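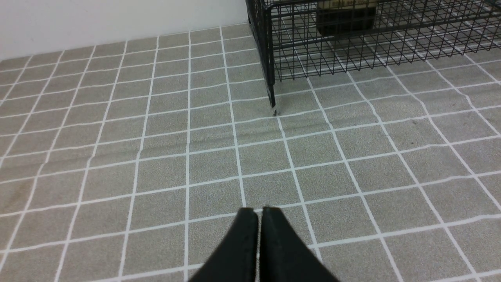

Figure 1. Speckled floor mat with a printed grid of white lines.

Floor Coverings and Footstep Noise in Shared Student Housing
Project report, Building Studies, second year
Jianhua Cai and Lanying Wan

1. Background

Residents of the Skolamier housing block have complained for several years about noise from the rooms above them. The housing office keeps a log of these complaints, and the authors were given access to the entries for the last full school year. The log holds 273 entries. More than half mention footsteps, chairs being moved, or objects dropped on the floor. Music and voices come up less often than the authors expected.

The block has concrete floors with a thin hard finish. Residents may add their own rugs or mats, but the lease does not require it. The neighboring block, Mirnuvholm, was built to the same plan and had carpet put down in all bedrooms during its last renovation. This made it possible to compare the two buildings.

2. Method

The study had two parts. In the first part, a short survey was sent to residents of both blocks. It asked how often they noticed noise from above, at what time of day, and whether it had disturbed their sleep or study. In the second part, 25 pairs of rooms were chosen, each pair made up of one room and the room directly below it. A standard rubber ball was dropped from table height in the upper room while a sound level meter was read in the lower room. Each drop was repeated on the bare floor, on a thin mat, and on a thick rug with a felt backing. In Mirnuvholm the drops were made on the existing carpet only.

All readings were taken on weekday afternoons, when most residents were out. Windows were kept closed.

3. Results

The thick rug gave the lowest readings in nearly every pair of rooms. The thin mat helped with the sharp first sound of the impact but did little for the dull thud that followed – the part residents most often described in the survey. Carpeted rooms in Mirnuvholm fell between the two.

Survey answers agreed with the readings in general. Residents of Mirnuvholm reported fewer disturbances at night. Daytime answers were close to equal in both blocks.

4. Limits of the study

Room furnishings differed and were not controlled. A full bookcase or a heavy bed may have affected some readings. The meter was a basic model, and small differences should be read with care.

5. Recommendations

The housing office should offer felt-backed rugs on loan to residents of upper floors at Skolamier, beginning with the rooms named most often in the log. Felt pads for chair legs should be included in the move-in package. The authors also suggest that the complaint form be changed to ask for the type of noise and the time it was heard.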